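Foro de Bricolaje y Reformas > Muebles > Acabados y superficies

Tablero blanco de mesa que amarillea por zonas: ¿lijar y repintar o cambiar el tablero?

Publicado por flotarari_taller
Marzo, 18 respuestas ocultas por antigüedad

Tengo una mesa de trabajo con tablero de MDF lacado en blanco, comprada de segunda mano. Donde le da el sol de la ventana ha virado a un tono crema bastante visible. El resto sigue blanco. Además hay un par de cercos de taza que no salen con jabón neutro ni con alcohol isopropílico.

El fabricante ya no existe y no sé qué laca lleva. He probado en una esquina con una esponja abrasiva de grano 300 y el amarillo baja algo, pero queda mate respecto al resto. Lo que necesito saber:

¿El amarilleo es superficial o afecta a todo el espesor de la capa?
¿Puedo pintar encima sin decapar?
¿Qué producto aguanta calor moderado (tazas, un flexo) sin volver a amarillear?

No tengo compresor ni cabina. Trabajaría con rodillo en una habitación interior.

ordale
Colaborador habitual

Por lo que describes, es una laca de poliuretano aromático o una nitrocelulósica pigmentada. Las dos amarillean con la radiación ultravioleta. La degradación empieza por la superficie y avanza con los años, de modo que con un lijado fino se elimina una parte y el resto se queda donde está. Pulir no lo va a resolver.

Para identificarla, deja un algodón con disolvente nitro un minuto en una zona oculta. Si la película se ablanda y mancha el algodón, es nitrocelulósica. Si no se inmuta, es un producto de dos componentes.

En ambos casos se puede pintar encima siempre que la capa esté bien adherida. Haz la prueba de la cuadrícula: seis cortes con cúter en un sentido y seis en el otro, cinta adhesiva encima y tirón. Si saltan cuadros, hay que decapar.

Proceso, si no saltan:

Desengrasar con limpiador alcalino diluido y aclarar dos veces. Dejar secar 12 horas.
Lijar todo el tablero con grano 240 hasta matizar, sin llegar al MDF en los cantos.
Aspirar y pasar un paño atrapapolvo.
Una mano de imprimación de adherencia al agua. Si es nitrocelulósica, evita las imprimaciones con disolventes fuertes, que la arrugan.
Lijar con grano 320 a mano.
Dos manos de esmalte de poliuretano alifático al agua, de dos componentes, con rodillo de microfibra de pelo corto.

La palabra que tienes que buscar en la ficha técnica es «alifático». Los esmaltes sintéticos alquídicos blancos amarillean incluso más en interior con poca luz. Respeta la vida útil de la mezcla y no la alargues con agua. Aunque seque al tacto el mismo día, no apoyes nada caliente hasta que haya pasado una semana.

Sobre los cercos: si son de tanino pueden sangrar a través del esmalte al agua. En esas dos zonas, una imprimación bloqueadora antes de la general.

varnham
Usuario

Yo cambiaría el tablero. Entre imprimación, esmalte, rodillos y lijas te gastas casi lo mismo que en uno de melamina cortado a medida, y la melamina no hay que curarla. Pide canto de ABS de 2 mm, el de papel se levanta con la humedad. Y pon posavasos.

En blanco todo se nota. 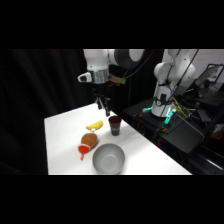
Mesa blanca con una taza rojo oscuro.

bellini_acabados
Usuario

De acuerdo con ordale en el sistema, con dos matices. El grano 240 en un canto de MDF moldurado es demasiado si lo haces a máquina: los cantos, a mano y con esponja. Y con rodillo va a quedar algo de piel de naranja. Si te molesta, elige acabado satinado, que la disimula mejor que el brillo.

Lo del cambio de tablero depende del bastidor. Si la mesa lleva tuercas embutidas, mide la distancia entre ellas antes de pedir nada. En la mía los taladros estaban a 415 mm entre centros y la plantilla de la tienda no coincidía, tuve que taladrar de nuevo con broca de fondo plano y tope de profundidad.

flotarari_taller
Autor del tema

Hecha la prueba del algodón: no se ablanda. La cuadrícula ha aguantado salvo un cuadro en la esquina. Voy a repintar con alifático satinado y decaparé solo esa esquina. ¿La masilla para igualar el escalón va antes o después de la imprimación?

ordale
Colaborador habitual

Después de la primera mano de imprimación. Lijas la masilla y vuelves a imprimar esa zona antes del esmalte.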